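Last updated: April 2021
Reading time: 5 minutes

The invitation promised biscuits, and there were biscuits, so let me begin by being fair to the people at Hondness. They opened their doors, gave us lanyards and let 25 members of the public wander about among equipment that must have cost more than my street. This was in December, before anyone had swept up, and I liked them all the more for it. A firm that tidies for visitors is hiding something, usually the mess.

I had gone because I wanted to see a robot do the washing up. I have wanted this since I was a child, and I am now old enough to suspect that I will get the robot at about the same time as I get the nurse. The leaflet spoke of "the helpful home". It had a drawing of a family laughing at a bowl of fruit. Nobody in my family has ever laughed at fruit, but I was prepared to learn.

Our guide was Milagros Palma, who had the calm of someone who has been asked about the end of the world by every taxi driver in town. A man in a waxed jacket asked her about it anyway, before he had finished doing up his lanyard. She told him that the robot we were going to see had spent the morning trying to pick up a pen. He seemed let down. I think he had been hoping for a date.

The real arm lives in a side room behind a yellow line, and we were allowed 7 minutes with it. It lifted a sponge and put the sponge down. It lifted the sponge again, thought better of it, and stopped, and a young man in socks came and pressed something. A child asked whether it was broken. "It's being careful," said the young man, an answer I intend to use at home.

Most of the practice, though, goes on inside a computer. There are rooms in there, dozens of them, furnished and lit and never hoovered, and the software is let loose in them to fumble about until it fumbles less. The program that builds the rooms is called Rusari. The one that moves the gripper about is called Prasov. I was told the difference between them at some length and could not pass on a word of it. We sat on folding chairs and watched the wall, where the view from the robot's wrist was put up large enough for the back row.
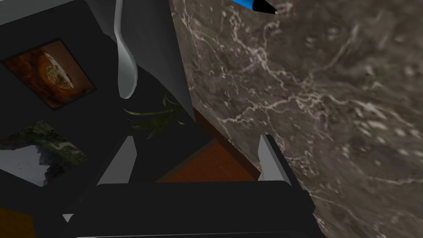

My quarrel with all this is a small one, and it concerns taste. Someone has to decide what the pretend house looks like, and that someone has decided that we are all rather well off. Look at the worktop. I have eaten in a good many kitchens, and hardly any of them ran to a great slab of veined marble, or had framed pictures hung on a dark grey wall for the robot to enjoy while it worked. The floor is a handsome reddish wood. There is a plant, and it is alive, or at any rate green. The only thing I recognised from my own life was the blue pen lying on the side where no pen should be, and I felt a rush of warmth towards whoever had put it there.

I raised this with Zewditu Workneh, who makes the rooms, and who had the bad luck to be standing next to the biscuits. Where, I asked, was the washing-up bowl with the grey water in it? Where was the drawer that only opens if you lift it? She took it better than I would have. The shapes and surfaces, she said, come largely from a library, and people who draw kitchens for a living tend to draw the kitchens they would like. She had been asking for a drying rack with too much on it. It was on a list.

I believe her about the list. I also believe that lists are where the awkward things go. If you teach a machine in show homes, you will get a machine that is very good at show homes, and the people who live in show homes already have somebody in to do. The rest of us, who might be glad of a hand, keep our spoons in a jar with a dead torch and a takeaway menu. My mother, in her last years, could have used something that would fetch a cup from the back of a cupboard. It would have had to get past the jelly moulds.

There is a reply to this, and Ms Workneh made it. You start with what is easy. Children are not taught to swim in the North Sea. She also said that the surfaces are swapped about all the time, so that a thing learned on marble gets tried on tiles and plain board and so on, and the machine does not fall in love with any one of them. That was news to me, and it took some of the wind out of me. I had got quite attached to my speech about marble.

Still, swapping the worktop is like changing the tablecloth. What makes a real kitchen hard is the stuff, and whose it is, and why it cannot be moved. I have lived with the same person for a long time and I still put the colander back in the wrong place. There are 2 correct places, depending on mood. I would like to see Prasov have a go at that.

On the way out there was a stand where you could put your name down for news of a kitchen helper from Ó Gríofa, who share the building. The price on the card was £2,399, and in smaller letters it said that this did not include the arm. I asked what it did include. The base, I was told, and the stand, and a year of updates. The man in the waxed jacket put his name down. He told me he wanted to keep an eye on them.

I took another biscuit and gave back my lanyard, and when I got home I did the washing up. There was a pen in the cutlery drawer. I left it there.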